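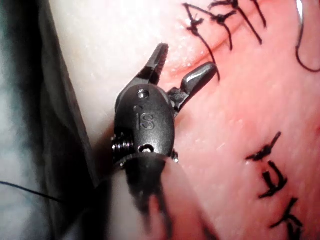 Brayan Sotelo

Home | Projects | Semby | Wiki | Contact

Last updated: March

# Semby wrist care notes

Hello, and thank you for reading! This README goes with the Semby suturing cell at Vakbridge, and it covers how I look after the instrument wrist between sessions – the one with "iS" moulded on its face.

## Before a session

Open the jaws over the pad, as they stand over the stitched one at the top of the page, and leave them open while you look. Start with the serrated jaw and go gently along the teeth for bits of thread (they do love to hide there). Then have a look at the smooth, rounded jaw, and at the ribbed pulley grooves on the side of the wrist, where the cables wind. A fluffy cable means a new instrument, I'm afraid.

## Homing

Run `home_wrist` with the jaws well clear of the pad. It takes roughly 20 seconds. If the wrist stops short, wait 5 minutes and try once more before you write to me.

## Log

Each instrument has its own file in `logs/`, with one line per session. Swap at 16 sessions – Lim likes to stretch it a bit further, but I'd rather you didn't. Old logs up to session 264 are in `logs/navus/`, in the earlier format.

Filed under: Robots, Upkeep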